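Can I tour a listing without driving out there?

Yes! Every home I list gets a walkthrough video, usually up within 16 days of signing. The one for the Zupan Road house even goes down to the wine cellar (my favorite part).

Do you only handle huge places?

Nope. My smallest sale was a 671 square foot condo at Etel Court, and I loved that little thing. 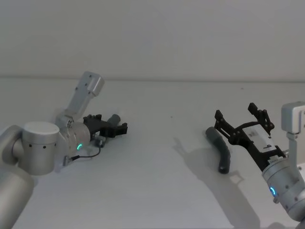 One seller wrote in to ask whether she had to move out before filming. You don't, just clear the counters and give me a Thursday morning.

What does the video cost?

It's $3,000 for estates, and I take it off my commission at closing.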